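Search articles, authors, keywords Go Advanced search

Filed under: Food and Everyday Life / Working Papers

Posted in March by the Ristinwood Household Meals Project

4. What the supper diaries say about leftovers

We come now to the part of the study that gave us the most pleasure to read and the most trouble to sort. The earlier sections dealt with what people in Stumirby cook on an ordinary evening and who does the cooking. In this section we turn to what is left once the meal is over, and to the small decisions a household makes between the last bite and the closing of the refrigerator door. Leftovers have been studied a good deal as waste, usually by weight, and we have learned a lot from that work. Our own interest runs a little to one side of it. We wanted to know how people talk about the food that remains, how they settle what it is for, and who in the house is understood to have a claim on it.

4.1 The diaries

As described in Section 2, 19 households kept a supper diary for us, and between them they returned 1,034 usable entries. Each entry covered one evening meal and whatever happened to its remains up to the next one. We asked the diary keepers to write in their own words and gave them a page with plenty of white space, which they used freely. Several drew on it. One household pasted in a recipe for barley soup on the grounds that the rest of the entry would make no sense without it, and having made the soup ourselves we are inclined to agree.

The households all lived within reach of the old Shevchuk bakery building, where the project had its desk and where diaries could be dropped off. Some families walked over with theirs and stayed to talk, and those talks shaped the coding scheme more than we had planned. We had started with three categories (kept, given away, thrown out) and very quickly found that they wouldn't do. A pot of rice set at the back of the stove with the lid on is kept in one sense, but the person who put it there may have no plan to eat it. A heel of bread in a paper bag may be on its way to the birds, to a pudding, or to nowhere in particular. We ended up with a separate code for food that had been put off, meaning that someone had declined to decide, and this turned out to be one of the busiest codes in the study.

Entries were typed up in Zorkevex, the note-sorting program our group uses for most of its text work, and each was read by two of us. Where we disagreed we talked it through over lunch, and the disagreements were nearly always over the same thing: whether a diary keeper who wrote "saved for tomorrow" had meant it. We settled on taking people at their word and looking to the next day's entry for the rest of the story.

4.2 Claims

The word "mine" comes up in the leftover entries far more than it does in the cooking entries, and it took us a while to see why that should be. During the meal the food belongs to the table. Once the meal is done, each portion that remains has to become somebody's, or it will sit. Households have their own ways of getting this done. In some of them the cook decides and says so aloud. In others, the person who leaves earliest in the morning has first pick, and this is so well understood that it is hardly ever written down; we only learned of it from an entry in which a visiting cousin, who could not have known, ate the last of the dumplings at midnight.

Children's claims are handled with particular care. A half-eaten portion belonging to a child is treated in most diaries as belonging to that child until breakfast, after which it is fair game. Adults' unfinished portions enjoy no such protection. We found a few entries in which a parent ate a child's leftovers while standing at the counter and then recorded the fact with something close to guilt, and others in which the very same act was reported as a plain household duty. We can't say what makes the difference. It doesn't line up with family size, nor with who cooked, and it is sometimes different from one parent to the other in the same kitchen.

Labels deserve a word here. Only a handful of the diary keepers said they wrote names on containers, and they tended to be people who had once lived with roommates. The rest relied on position. The top shelf at the front means take this, the bottom shelf at the back means leave it alone, and a dish placed right behind the milk is meant to be found by whoever is up first. One diary keeper called this "the map," and went on using the term without explanation for the rest of her entries, so we have borrowed it in our own notes.

4.3 Passing food on

Giving leftovers away is common in Stumirby, and it follows paths that are short. We had supposed that relatives would come first. In the diaries, though, food goes more often to people who live close, and a distance of 500 meters seems to be a good long way to carry a covered dish. Beyond that, people reported inviting the other party over instead, or freezing the food and bringing it along on some later errand.

What comes back is also recorded, at least in part. Dishes return with something in them. The something may be very small (a few plums, a jar of pickled beets, a spoonful of someone's jam in a screw-top lid), and a number of our diary keepers plainly regarded an empty dish as bad manners, even when they themselves had no wish for the plums. We heard the opposite view too, from a household that had quietly stopped sending soup next door because the return gifts were getting out of hand.

Cooked meat is passed on least. Baked goods travel best, followed by soup, and then by stewed vegetables in the fall when everyone's garden comes in at once. Salads are hardly ever given away, though we did find two entries describing a potato salad that went out one door and came back through another by way of a church supper, and was eaten in the end by the people who had made it. They thought it needed salt.

4.4 The dish as a measure

A matter that came up sideways, in the talks at the drop-off desk, was how people judge whether what remains is enough to bother with. Hardly any of them think in cups or ounces. They think in dishes. "Half a bowl" is worth keeping, "a saucer's worth" is an open question, and "what's on the spoon" is eaten on the way to the sink. Plates do this work as well. Several diary keepers spoke of food that "fills the middle" as a portion and of anything less as scraps, and we had at first taken this as a loose turn of speech. On asking further, we found that some of them meant it quite exactly: the flat center inside the ridge was their idea of one serving, and they could tell us whether last night's noodles would have reached it. Figure 4 shows the feature they had in mind. Plates differ a good deal in where that line falls, so we would not want to turn "the middle" into a unit of measure, charming as the idea is. Still, it helped us understand why two households could describe what sounded like the same amount of food and treat it in completely different ways.

Figure 4. A white plate at close range. The circular raised ridge inside the rim separates the flat center from the sloped well. 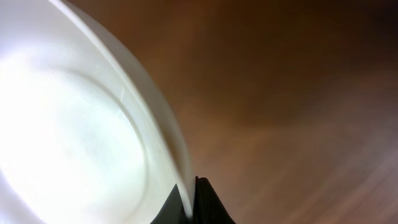 4.5 Limits of this part of the study

We should be plain about what the diaries leave out. They were kept by people who agreed to keep them, and a person who will write about cold potatoes every evening is perhaps more attentive to cold potatoes than the general run of people. Lunch is missing altogether, and from remarks in the margins we gather that a large share of leftovers meets its end at lunch. We also relied on one diary keeper per household. In the 5 households where a second person took over for a stretch, the tone of the entries shifted noticeably and the number of items coded as thrown out went up, which may reflect a difference in habits or merely a difference in candor.

There is the season to consider as well. Our entries run thin in the summer months, when people eat outdoors and at odd times, and we have very little from the holidays, when leftovers are presumably at their grandest. A second round of diaries would need to cover both. We would also ask the keepers to note the hour at which a thing was finally eaten, something a few of them did on their own and which we found ourselves wishing for on nearly every page.

With those cautions in place, we turn in Section 5 to the freezer, where the question of who has a claim on what becomes considerably harder, and where a good many of the items we had coded as put off were later found.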